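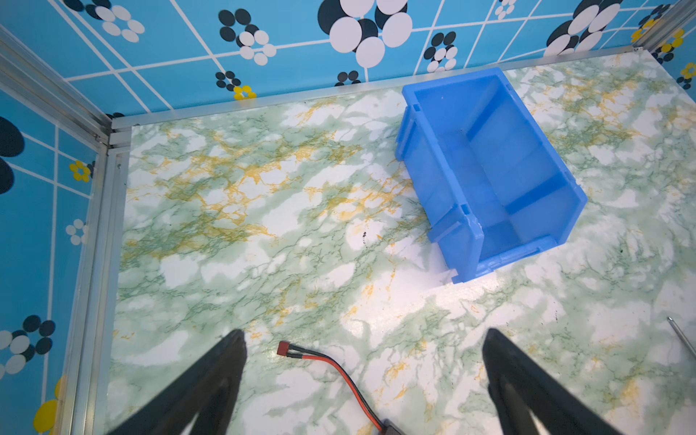
Posted by Kyrylo Moroz on Jun 10, 2020
Filed under: robots, slow progress

Episode 31 this morning. The job is to pick up the red connector and put it in the blue bin, which a toddler could do while eating a banana. I drive the arm by hand, the wrist camera records what the gripper sees, and the whole lot gets filed for a learning system that will one day do this without me. Tosov, our training box, has 18 good ones so far. The others were mostly me dropping things.

The floor is marble now, by the way. Green and gold veins, very posh, comes on a roll. Solomiia Kovalchuk picked it, and the flowery blue walls as well. Her theory is that if every example happens on plain grey, the model learns plain grey and falls over the moment it meets somebody's kitchen. I said no kitchen on earth has that colour scheme. She said I hadn't met her aunt.

Cables are miserable. A block stays a block, but a pair of wires has opinions, and they change every time you let go. I've been turning the bin to a new angle between runs and shifting the battery lead a bit too — otherwise I get lazy and make the same move over and over, and the model would happily copy my laziness.

Solomiia wants 2062 episodes by the end of July. I've asked for a better chair.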